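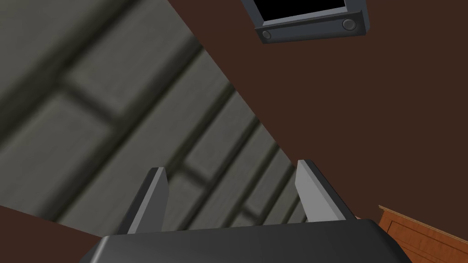 Figure 5.1 Two upright fingers above a dark housing, computer-rendered.

Chapter 5
Counting the Stock

A business that sells goods must know what it has on the shelf. The books give one answer and the shelf often gives another. In this chapter we study how the two are compared, and how the difference is recorded.

Consider Lemetti, a small shop which sells garden tools. At the end of August its records showed 3238 items. When the owner, Fathima Mollah, counted the shelves together with her assistant, they found 3092. The difference is 146 items. Some of them were broken and thrown away without a note, some were sold but entered under a wrong code, and some could not be explained at all.

This difference is called shrinkage. It is a cost, and it must appear in the accounts of the same period in which it is discovered. Many students want to wait until the missing goods are found — this is a mistake, which we will discuss in Section 5.3.

There are two common systems for keeping stock records. In the periodic system, the business counts everything at fixed times and calculates the cost of goods sold from the result. In the perpetual system, each sale and each delivery changes the record at once. The second system still needs a physical count, usually once a year.
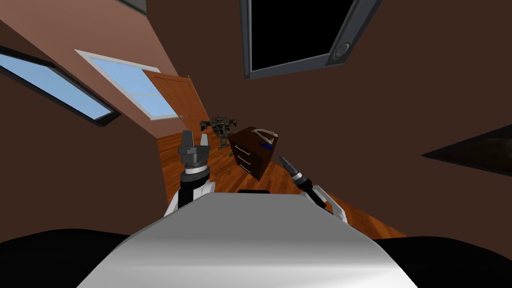 5.1 The Periodic System

Under this system, purchases are collected in a separate account during the period. The stock account keeps its opening balance until the next count is made.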